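5. Setting up the cup caddy

The Nutlow two-cup caddy comes assembled except for the wire loops, which are packed flat in the sleeve under the base. Read this section through once before you start. You need a clear tabletop and no tools.

5.1 Fitting the wire loops

1. Take the base out of the box and peel the film from both slots.

2. Set the base on the table with the slots facing up. The base has the same shape at both ends, so either slot can be the left one.

3. Push the ends of each wire loop into the holes around the slot. Press straight down until you feel the wire stop.

4. Check that every loop stands upright. A loop that leans inward will scrape the side of the cup.

NOTE: The loops are meant to have a little spring. Do not glue them.

CAUTION: The cut ends of the wire are sharp. Keep your fingers on the curved part when you press.

5.2 Choosing a place for the caddy

Put the caddy on a level surface at least 12 inches from the edge. If your table has a cable hole, keep the caddy well clear of it so that a spill does not run down to the floor. On Sosberg and Anine tables with a glossy finish, stick the two felt strips from the parts bag to the underside of the base. The strips are not needed on unfinished or matte tops.

Do not place the caddy on a heater, a windowsill in full sun, or the lid of an appliance that gets warm.

5.3 Loading the cups

Use plain paper cups with a flat bottom. Cups with a handle or a molded foot will not sit down in the slot. Always load empty cups and fill them afterward.

1. Hold the first cup upright over one slot and lower it until the bottom rests on the base.

2. Let go and check that the cup does not rock. If it does, lift it out and look for a bent loop.

3. Pick up the second cup near its base. If the cup is lying on its side, turn it upright before it reaches the loops. A tilted cup can catch on the wire and pull the loop out of its hole.
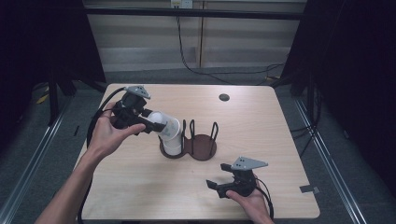 4. Lower the second cup into the free slot in the same way as the first.

5. Fill both cups to no more than an inch below the rim.

NOTE: If you are using only one cup, either slot will do. The base is stable with one side empty.

CAUTION: Do not carry the caddy with hot drinks in it. Lift the cups out one at a time.

5.4 Removing the cups

Lift each cup straight up. Do not twist it against the wire. A soft paper cup may fold if you grip it near the rim, so take hold lower down and steady the base with your other hand.

5.5 Cleaning

Wipe the base with a damp cloth after use. For dried coffee or syrup, remove the loops, wash the base in warm water with dish soap, and let it dry before you put the loops back. The base is not dishwasher safe.

Replacement parts

Wire loop, single: part 178
Felt strips, pair: part 206

The same loops fit the Lui single-cup holder.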